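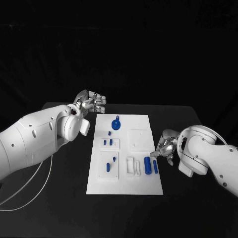 *Both hands over the peg board, black backdrop behind.*

# Skyrme Peg Board Demos

Hand-guided and remote-controlled demonstrations of small-part handling on a white board with blue pegs, using two arms with jointed hands. We've had a lovely time making these, and we hope you get plenty of use out of them!

## What you get

- 855 demonstrations, split over 6 tasks
- head camera video, plus joint positions for both arms and all fingers
- a one-line text label for every demonstration
- a `notes.csv` with the operator's own remarks (do read these, some are brilliant)

## How the demos were made

Most were done by remote control. The operator wears a pair of Dorkix gloves and watches the head camera view, and the hands follow. The other 200 were guided directly: one person holds the wrists and moves the arms through the task while the motors are slack. Those have `mode: guided` in the metadata, and you may see a person's hands in the video.

Seren Cadwaladr and Nektarios Margaritis did nearly all the glove work. Fereshteh Vahidi guided the arms by hand and wrote the labels.

## Layout

```
skyrme/
 glove/
 guided/
 labels.json
 notes.csv
```

## Things to know

- Start positions of the parts change between runs, so please don't hard-code them.
- Failed grasps are kept and marked `retry`. We think they're some of the most useful bits.
- Finger readings from the first 9 guided runs are noisy. Leave them out if you're training on finger angles.
- The gloves were recalibrated in September. Check `glove_cal` before mixing older and newer runs.

## Questions

Open an issue and Myfanwy Gough will pick it up. If you train something on this, send us a clip, we'd love to see it!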